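# The Winter I Learned to Bead a Straight Edge

I came to bead embroidery sideways, the way I come to most things. My friend Myrto Petridis had signed up for an evening course in Vikstead, the other person she'd talked into it dropped out, and there was a paid seat going. I said yes because of the seat. I'd never sewn on anything smaller than a coat button.

Our teacher was Glykeria Stefanou, who has been edging collars and cuffs with seed beads for most of her adult life and who doesn't believe in starting small. First evening, she gave each of us a square of stiff wool felt and a tube of size 11 beads and told us to cover the border. All the way round! I went home with a sore thumb, a bent needle and a border that wandered like a goat path.

What I'd got wrong (and I got it wrong for weeks) was tension. I pulled every stitch as if the bead might run off. Pull too hard and the felt puckers, the beads stand up on their rims, and the thread saws itself on the glass. Glykeria would come past, slide the eye end of her needle under my row and lift it, very gently, to show me it had no give at all. Then she'd hand me the scissors. I cut out more rows that month than I kept.

Thread was the next argument. Half of our table swore by Prostex, which is a waxed nylon that comes on a little flat card, and the other half wouldn't touch it. I'm Prostex, for the record. It frays if you're careless with the length, so I never cut more than an arm's worth, but it lies down nicely into the cloth and it knots small. Myrto uses a braided line she buys for next to nothing and her work has outlasted mine, so make of that what you like.

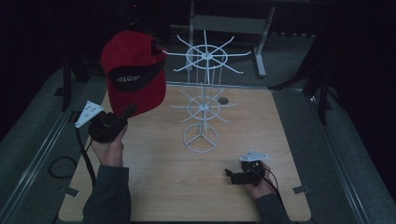
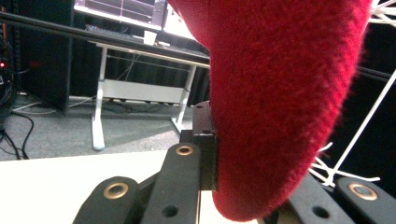
Putting beads on something with a shape to it is where the real trouble starts. A flat square of felt will forgive you, but anything curved or stretchy wants to move while you work, and the row you laid so carefully opens up like a zipper as soon as the cloth relaxes. Color will trip you up too, and red is the worst of the lot. Take the red cap in the first picture and that fuzzy, deep crimson surface in the second: I'd pick completely different beads for the two of them. On pile like that a small bead sinks and you lose it, so I'd go up to a size 8 and choose something shiny. On a cap I'd stay small and go frosted, and I'd keep to the front, where you can get a hand in behind the needle.

I learned the business about pile the expensive way. I'd bought 600 matte garnet beads from a shop called Hestosel, thinking I'd scatter them over a fleece scarf for my aunt Evangelia. It took me 13 evenings. I laid it out on the bed when it was finished and I couldn't find them. They were all there, you could feel them with your fingers, but to look at it was a plain scarf that weighed too much. She wears it, bless her. She says it hangs well.

So now I make a test patch for everything, even when I'm in a hurry. Four rows, each in a different finish: frosted, opaque, silver-lined, and one I'd never choose. I prop it on the kitchen shelf and walk past it for a day or two, in morning light and under the awful bulb over the sink. More than once the one I'd never choose has gone on the finished piece. There's a lilac I used to be quite rude about that is now on three of my cushions.

Storage, since people ask. I tried the stacking boxes and I tried the magnetic tins, and I've ended up back with plain glass tubes standing in a Kao tray, the kind with the slanted rack. The tubes get a paper label with the size, the finish and where I bought them. Skip that last bit and you'll never match a dye lot again. My neighbor Iraklis Margaritis, who beads fishing lures and is far tidier than I am, glues a single bead onto each cap so he can see the color from above. I keep meaning to copy him.

Glykeria's course runs again in September and I've signed up for a second round, with my own seat this time. We're doing fringe. Myrto has already bought long needles for both of us, and I've been told to bring a piece of cloth I'm not sentimental about, so I've been going through the linen cupboard and finding that I'm sentimental about nearly all of it. There's one tablecloth with a gravy stain. I'm taking that.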